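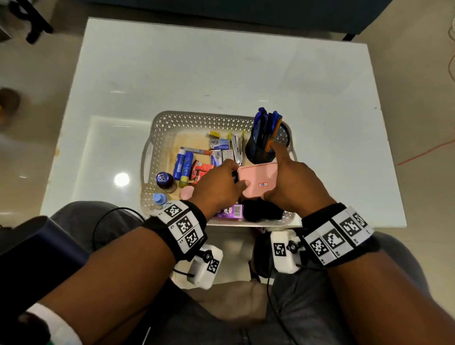

By the second week Sheldon Turcotte could put the wristbands on without help. Left first, then right, then a small shake of each arm to see if the cable pulled. He did it in the living room of the house on the Irnlow road, on the floor, with his shoes off and his back against nothing. His sister had offered a cushion. He had tried the cushion for one evening and given it back.

The club at Usstead had agreed on 3,000 recordings before the meet at Nostwood. Each one was 30 seconds of a pair of hands doing something in the basket: lift this, move that, take it out, put it back. The arm at school would learn from them, or would learn something. Dufour, who ran the club and taught the only robotics class at Usstead, had written the number on the whiteboard in the lab in September and drawn a box around it. By the time the snow was gone the number under the box was 1,094, and the meet was in May.

"Divide it up," Dufour said. "Everybody takes a kit home."

There were two kits. Everybody turned out to be Sheldon and a junior named Petra, and Petra had a job.

So he sat on the tile in the evenings and did the basket. It had come from under his mother's kitchen sink and the bottom was stained. He had filled it from the desk drawer and the shelf over the desk, because the instructions from Dufour said household clutter, medium size, nothing sharp exposed. Pens in a mesh cup. A stapler. Glue sticks. Boxes of staples his father had bought for an office that had closed. A pink container with 18 written on the label in blue, which had been in the drawer as long as Sheldon could remember. He didn't know what the 18 was. He asked his mother once and she said there had probably been a 17.

He did the pink container more than anything else. It was a good size for two hands. Dufour had said the arm was weak on two-handed lifts and that if they lost at Nostwood it would be there, at the second station, where the judges put out a bin and read from a card. Retrieve the box. Retrieve the marker from beneath the box. Return the box.

"Slow down," Petra told him on the phone. She had watched a batch from his kit. "You do it like you've done it five hundred times."

"I have."

"It's learning the part where you look for it. You skip that part. You go straight to the thing."

He thought about this after he hung up. It was true that he no longer looked. His hands went down and the container came up. He tried to do one as if he had never seen the basket, and it felt like pretending to be asleep. He deleted it and tried again. He kept the third one.

His sister came in with a bowl of cereal and sat on the sofa behind the table with her feet pulled up.

"Are you filming my feet?"

"No."

"What do I have to do if I want to help?"

"Mess it up," he said.

She put down the bowl, came around, and turned everything over with one hand like somebody going through a coat pocket. Then she went back to her cereal. He had to move two things before he could even see the container, and then he lifted it, and that recording was good. He could tell it was good while he was doing it. He asked her to do it again.

They worked like that until ten, and the next night as well. She got interested in it. She buried the small blue bottle at the bottom. She put the staples where the glue had been. She began calling out what he had to find, first politely and then in the voice of a game show host, and he told her the voice was fine because the kit didn't save the sound. Once she called out something that wasn't in the basket, and he went through the whole thing twice before he looked up.

"That one you keep," she said.

"It's a failure."

"Doesn't the robot need to know what that looks like?"

He kept it. He marked it in the log as no target and didn't say whose idea it was.

On Saturday Dufour drove out to collect the drive. He stood in the doorway in his coat and asked how many. Sheldon told him. Dufour nodded and looked at the table, then at the orange cable across the floor.

"Tape that down," he said.

"Okay."

"We're going to cut it to 2,000. Petra ran the last set last night. The arm opened its hand and waited. It had the box and it opened its hand over the table and just waited there. I think it's seeing you rest."

"I don't rest."

"Between. When you've got the thing out and you don't know what's next, you put your hand down flat. The left one. Petra says it's in half of them."

Sheldon had not known he did that. After Dufour left he put the bands on and took out a glue stick and laid it on the table, and went back in for the next thing.

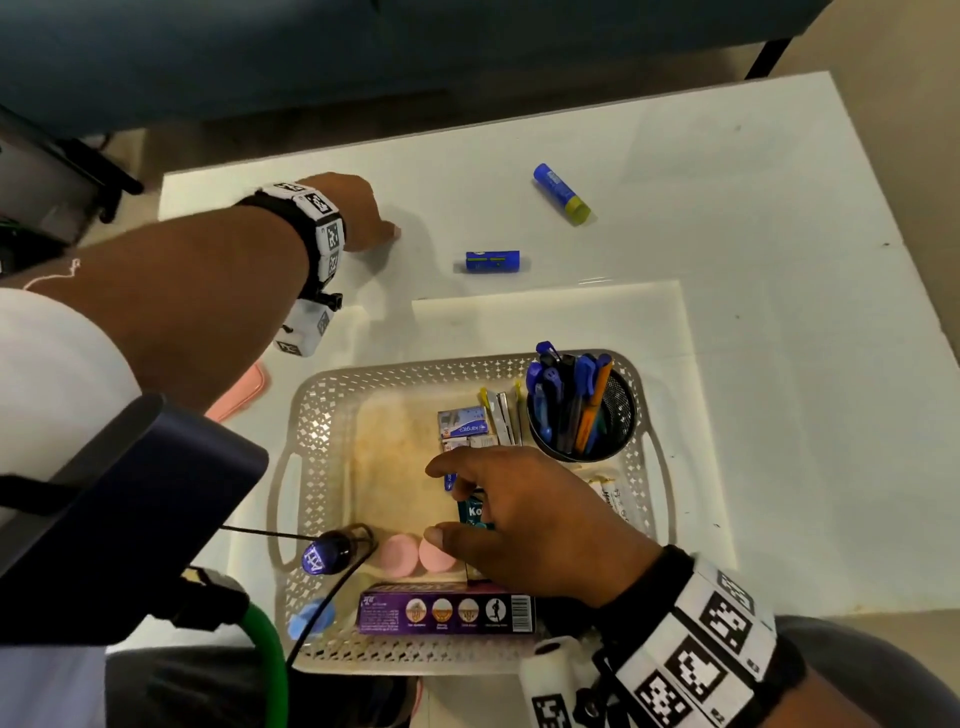
His left hand was flat on the table. He looked at it for a while. He had been told about it an hour ago and there it was.

He tried doing a set with the hand held up off the surface, and by the fourth one his shoulder hurt. He tried keeping it on the rim of the basket. That was better, but then he was holding the basket, and the arm would learn to hold the basket, and the bins at Nostwood were bolted to the stations. He wrote this in the log. He called Petra, who was on her break and eating something.

"Just bring it back in," she said. "When you're done with a hand, bring it back in to the other one. Like you're about to help."

"I'm not about to help. It's one pen."

"Well, it'd be polite."

He did ten that way. They looked strange to him, played back at the kitchen table on the old laptop, the left hand coming in and hanging there near the right while the right picked around among the boxes. It reminded him of his father at the stove when his mother was cooking. But the numbers came back clean, and on Monday at the lab the arm took the box out of the bin and did not open its hand over the table. It brought its other gripper in close and held it there.

"Polite," Petra said.

Dufour watched it through four more times with his arms folded. On the fifth it dropped the box, and he wrote that down.

They passed 2,000 on a night when Sheldon was by himself. His sister was at practice and had left the basket mixed for him with a dish towel over it, so he wouldn't see. He took the towel off. He had a list by then, taped to the edge of the bookcase, and he worked down it: stapler, small box, pen, container. When the log turned over he had the pink container in both hands. He finished the 30 seconds, put it back, and did the rest of the list, since there were only a few left on it.

At Nostwood the second station was not a bin of office things at all. It was plumbing parts. The judge read from the card. Retrieve the elbow. Retrieve the washer from beneath the elbow. Petra said a word that Dufour pretended not to hear.

The arm went in. It moved one piece aside, and then another. It went over the same corner twice, slowly, the way Sheldon had gone over the basket the night his sister asked for something that wasn't there, and he found he was leaning forward with his own hands off his knees. It came up with the elbow. It got the washer on the second try with the clock nearly out, and had no time left to put anything back.

They placed sixth. The school from the coast that won had two arms newer than theirs and matching jackets. In the van Petra slept against the window and Dufour talked about next year, about a different gripper, about more kits. He asked if Sheldon would be around over the summer.

"Probably," Sheldon said.

When he got home the basket was still on the table. His mother wanted the table. He carried the basket to his room and began putting things away in the drawer, the stapler, the glue, the pens in their cup. His sister stood at the door in her socks.

"Elbow," she said, in the voice.

He looked through the basket for it.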